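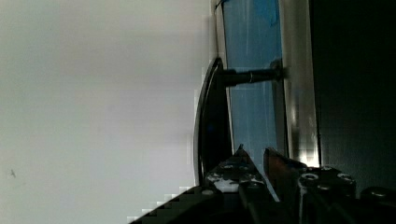

Vol. 14, No. 6
July 2022

Tilell pool is opening late, and I have the new hours

If you've been driving past the Tilell pool every morning like I have, hoping to see the gate open, I have news! The town of Wundivton says the outdoor pool will let swimmers back in this month, on a shorter schedule than we're used to and with a couple of changes at the front desk. I stopped by the town office to pick up the new sheet, and then I stood in the parking lot and read the whole thing, because that's the kind of summer I'm having.

Let me back up a little. The pool closed in January for what was supposed to be a quick repair to the pump. You may remember the notice on the door (I do, I'd packed my swim bag and everything, planning to use the warm-up room next to the locker rooms). Once the crew got into the pump house they found a cracked line under the deck on the Escobar Street side, and that meant digging. Then the part came in the wrong size. Then it rained for what felt like all of April. The town office kept the updates coming, but every one of them moved the date back again, and by Memorial Day most of my lap group had given up and started driving over to Flolholm.

I did that too, and I have no complaints about Flolholm, it's a lovely pool, but it's 13 miles each way and the lanes fill up fast. One of the women I swim with figured out she was spending more time in the car than in the water. I'd like my mornings back.

So, the hours. Lap swim will run from 6 to 8 in the morning on weekdays. Open swim is noon to 5 every day, and there's an evening session for families on Fridays only, which used to be Tuesdays as well. The town says it doesn't have enough lifeguards to cover a second evening. They were hoping for 14 guards this season and they're still hiring, so if you have a teenager at home who passed the course last year and is sleeping until lunch, please wake them up and send them down to the town office. Training is paid and the uniform is free.

Fees are staying where they were, and I was relieved to read that. Season passes bought last fall will be good through the end of this season and all of next season too, and you don't have to do anything to get that, they've already changed it in the computer. If you'd rather have your money back you can ask for a refund at the front desk, but bring the card with you. I asked about people who bought the ten-visit punch card. Those never expire, so dig them out of the junk drawer!

The big change is sign-ups for lap lanes. You used to just show up and wait your turn on the bench, and I liked the bench, I met half the people I know in this town on the bench. Now you'll reserve a half-hour slot by phone or at the desk, up to a week ahead. You can still walk in if a lane is open. I've heard a lot of grumbling about this already, some of it from me, but the person at the counter told me the old way ended in arguments often enough that the guards asked for it. We'll see how it goes. If it's a mess I'll be writing about it in this same spot next month.

Swim lessons are a shorter story. There will be one round this summer in place of the usual two, beginning the last week of the month, with the little kids in the mornings and the bigger ones after open swim. Sign-up is at the town office and not at the pool, so don't do what I would do and walk all the way over there first. Classes are small and I expect they'll fill up in a day or two. Families who were on the list for the canceled June round get first pick, and they should have had a letter by now. Call if you didn't get one.

The snack window will be closed for the first week while they wait on an inspection. You can bring your own food as long as there's no glass, and the picnic tables are back out under the trees. I'm told the frozen lemonade is coming back when the window does. I asked twice.

One more thing, and it's the part I'm happiest about. The friends group raised $1,000 at the spring plant sale, and the money is going toward a second set of steps with a rail at the shallow end, for people who have a hard time with the ladder. My knees and I have been wanting this for years. The steps won't be in for opening day, but the order has been placed and the town expects to put them in this fall after the pool closes for the season, so nobody loses any swim time over it.

There's also going to be another sale in September if you'd like to give some plants or a Saturday morning. I'll have a tray of tomatoes to give, if the deer leave me any, though by September I suppose it'll be mums.

The town hasn't given an exact opening day yet. The county has to test the water one last time, and the results take a few days to come back. The office said the date will go up on the sign out front and on the pool's phone line, and I've been calling that line more than I'd like to admit. Parking will be on the Escobar Street side only until the new pavement sets, so leave yourself a few extra minutes, and please don't block the bakery driveway, they've been very patient with all of us.

See you in the water. I'll be the one in the yellow cap, in the slow lane, going slower than that.

Sign-ups and refunds: Wundivton town office, weekdays 9 to 4, closed for lunch.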